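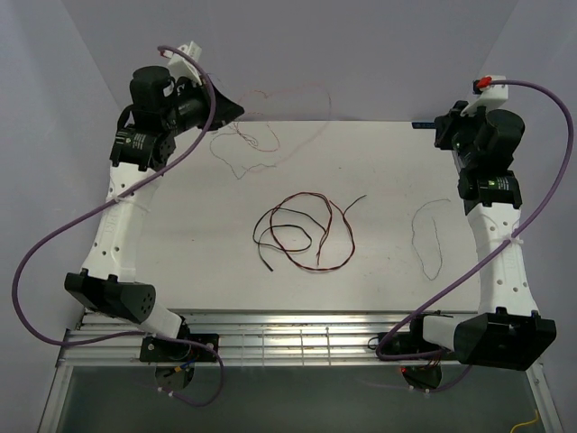 Vinerholm, Nov 5, 2023

Wire should be sorted before it is stored. Our institute holds that a thick red-and-black bundle and a thin gray length do not belong in the same drawer, yet most workshops keep them so.

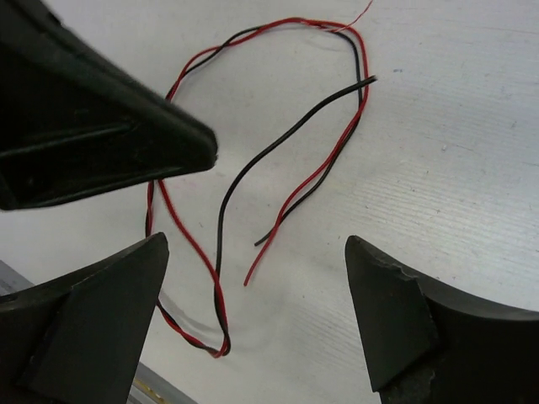

Vinerholm, April

Twisted pairs deserve particular care. Where red and black part into separate leads, the free ends catch on whatever lies beside them. We would ask every member workshop to coil each pair singly and tie it — a task of 3 minutes — before the bench is given to other work.

Temitope Ezeani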